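Filed under: Products & Services / Automation

Two-arm table kit from Nomby goes on hire to small workshops

Nomby has begun taking orders for a two-arm table kit meant for small workshops, training rooms and college labs that want to try out robot handling before they spend money on a full cell. The firm, which works from a unit in Dunville, will sell the kit outright or hire it by the month. The first hire sets went out in October.

The kit is called the Kostarthorpe, after the village where the first one was put together. It comes as two small arms, a metal frame to hold them over a table, a control box and the software. The buyer supplies the table and a computer. Setting up takes most of a morning, according to the printed guide, and the longest part is getting the frame square to the table before the arms are bolted on.

Each arm ends in a gripper with two fingers. The arms can be led through a job by hand and will then repeat it, or they can be driven from a laptop. The software lets a user break a job into short steps and run each one alone, which is handy when only one part of it is going wrong. Steps can be saved under plain names and used again in other jobs.

The hire price is 900 pounds a month with a shortest term of two months. Delivery, collection and one visit from a fitter are included. Anyone who goes on to buy the kit gets the first month's hire taken off the price. Spare gripper fingers are sold in pairs, and there is a softer set for handling thin or easily marked goods.

We tried the kit over several sessions, using table-setting jobs of the sort that come with the software as practice work. These use a tray, a plate, a cup and light utensils, and they are a fair test because the pieces differ so much in shape. A cup gives the fingers something upright to close on. A utensil lying flat gives them very little. 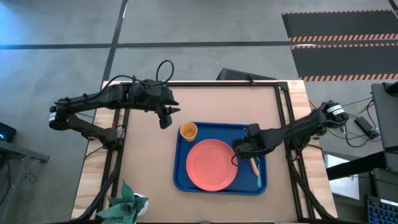

Workshop and Trade Technology Desk

With a cup by one corner of the blue tray and the utensils lying next to the plate, the work splits easily between the two arms. One looks after the cup side and the other the utensil side, and the software keeps a gap between them that the user can widen or narrow. We left it at the factory setting for most of the trial. Narrowing it made the jobs quicker but also brought more stops, as the arms wait whenever the gap gets too small.

The cup job was the easiest to teach and needed only one correction, to the height at which the fingers close. The utensils took longer. The makers suggest teaching a flat pick slowly and from straight above, and our results were better once we did so. A plate is harder again. The guide advises taking it by the rim with both arms, and we did not get this working every time. Nomby says a later version of the software will add a better way of matching the two arms for shared lifts.

Lighter work suits the kit best. It is not meant for heavy parts, and it has no guard of its own, so a workshop must do its own safety check before running it near staff. The stop button is on a long lead and can be fixed to either side of the frame. We would have liked a second one.

Noise was low enough to talk over. The cables could be neater — there are a good many of them, and the clips in the box do not grip well. The guide is clear on fitting and teaching but thin on faults. Two of the warning codes we met were not listed in it, and we had to ring the help line for both. The calls were answered quickly.

Leclerc, which makes the control box, is handling repairs. Hire users get a swap unit while theirs is being mended. Buyers have a one-year warranty on the arms and the box, with a second year on offer at extra cost. The gripper fingers are treated as wearing parts and are not covered.

Nomby has built 2,000 gripper sets so far and says stock should last into the spring. Orders for the full kit are being filled in turn, with hire customers and buyers on the same list. A version with longer arms is planned — no price has been given for it yet.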